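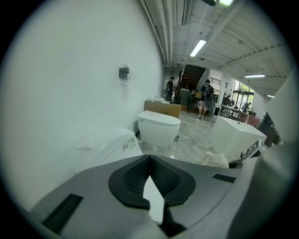
*Slide 1. Showroom floor, hand-held gripper, toilets along the wall*

Notes for the Admont talk. Keep it to 4 min on this part!!

- open w/ the number. 279 kept episodes, out of 700 recorded. Let it sit
- why a showroom: shiny floor, curved white ceramic, big windows. Hard on tracking. Good, we want hard
- people walking thru at the back = leave them in. Model has to cope
- Cillian Mac Giolla ran the Ostcombe sessions, credit him HERE not at the end

Next, towels. Slow down.

- terry cloth never holds the same shape twice, so one clean demo teaches almost nothing. Need lots, and messy ones 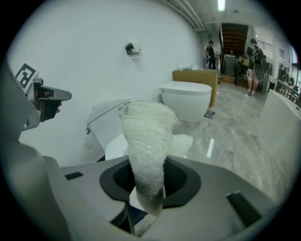 - same grasp, diffrent bunching, every time. Vary the height, vary the wrist
- two grippers = marker has to stay visible to the other camera. Biggest cause of thrown out episodes, say this twice
- about 85 of the kept ones are towels. Not enough. Gellden wants double by December
- fumbles: keep if the operator recovers, label it, move on

Q from Coughlan people will be "why not simulate". Answer: tried, cloth was too tidy. Dont get dragged into it

-> skip to the training curves, slide 6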